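Breakfast Club
Reading time: 3 min

By the time Lurkalville High let us into the Susell Cup we had 3 weeks, one arm and a kitchen bench to teach it on. Our entry was called Hájek (long story, involves a bus) and its whole job was making toast. Easy, right? I'd logged 264 practice runs in my maths book and my favourite page was the one headed "PLUGS, WHY".

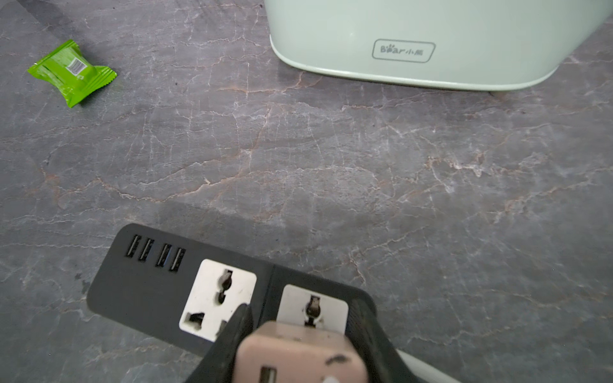

Hájek and the pink adapter, over the power strip.

I was on the laptop that arvo, whispering "left a bit, left a bit" at something with no ears. The judges at Ellusport gave 40 points for power and only 10 for the bread, so the plug was everything!

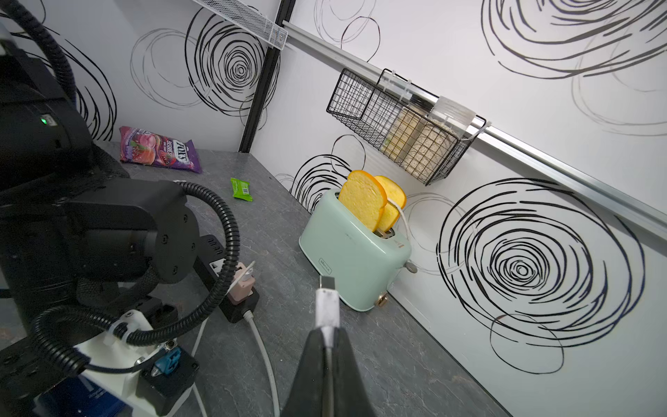
Imogen Tran

We'd picked yellow toy bread with orange crusts, and I'd grown weirdly fond of it. I kept imagining it golden and buttery. Mum rang to ask if I'd eaten. I said toast was on its way, and went back to watching the gripper and its white plug, or cable connector, or whatever it was.

"Run 265," I wrote, and pressed go.

We use cookies to improve your visit. Accept | Manage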